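Household tips: keeping the mortgage paperwork (and the money) in order

Quick ones this month, the kettle's on and I've got the remortgage forms to finish.

Fix ending? Put the end date on the calendar six months early. I missed mine by 9 days and dropped on to the lender's standard rate. Monthly payment went from 691 to a good deal more. Horrible.

One folder for the house. One. Offer letter, latest statement, buildings insurance, the survey if you can find it. Mine's a Lyons box file, the lid doesn't shut properly but it does the job.

Do the forms at a cleared table, not on your knee in front of the telly. Signature pages get lost down the sofa.

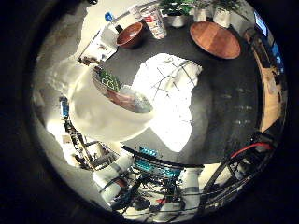
Overpaying. Check the small print first, lots of fixed deals have a yearly limit and charge you if you go past it. Ring up and ask, then write down who you spoke to and when. If you can only spare 300 a year, fine, pay it. Ask them to shorten the term or lower the payment, wichever suits, becuase they won't always ask you.

Fees. Cheap rate with a big fee can cost more than a dearer rate with none, specially on a small loan. Add up the payments for the whole fix plus the fee, then compare. Back of an envelope will do.

Payslips: download them as you go. My old work used a site called Renum and I was locked out the week I left. Took till January to get the last three. 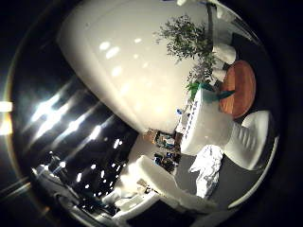
Rosalind Holloway
1/7/24

Valuation coming up? Tidy the hall and unlock the loft, that's all I'd bother with. Don't paint. Have the boiler certificate and any window paperwork handy. If the figure comes back low, look up what's sold nearby and send it in. Worth a go.

Insurance renewal: never let it roll over. I saved 161 last time with one phone call and a cup of tea.

Next time, meter readings and how to stop the cupboard under the stairs swallowing them.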